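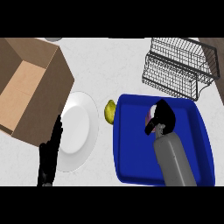

Two arms or one for a small packing table? Trying to set a budget

Posted by kirkel_kitchen

Hi all! I run a little gift box business (fruit, sweets, small tableware) and I'm finally putting money aside for a robot setup. The sim render at the top is our table as we've planned it: cardboard box, plate, blue tray, wire rack, with one arm working over the tray and the other hand over by the plate. We've got $900 left for everything that isn't the arms – grippers, trays, table, lighting. Lenihan quoted me a matching pair of grippers, Indora says I should start with one arm and add the second next year. We'd be doing 20 boxes a day, 22 in October. Is the second arm worth it, or am I getting carried away?

Saoirse Dunne

I went through this with our Plesine table, so here's my two cents. Keep both arms in the plan but buy in stages. I'd get the right one going first, because the tray is where all your small stuff will be and that's where you'll lose the most time. Your lemon is sitting right up against the outside of the tray, and that's a spot I'd test a lot in the sim before you pay for anything. We had fruit next to a raised edge and our fingers kept bumping the wall. I ended up swapping for a shallower tray, which cost next to nothing compared with a new gripper.

Also, please budget for spares! We went through 4 sets of finger pads in the first few months and I hadn't planned for a single one. And ask Lenihan if they'll sell you one gripper at the same price. They did for me – took a couple of emails.

One more thing, measure your real boxes with the flaps open. They take up way more table than you think.

tray_dad

one arm. 20 boxes is nothing

plumandpear

I'd hold some of that $900 back for the rack. Thin wire gave our depth camera fits and we ended up trying a solid shelf. Might be fine with yours, but borrow one and try it before you order. Which arms did you go with in the end?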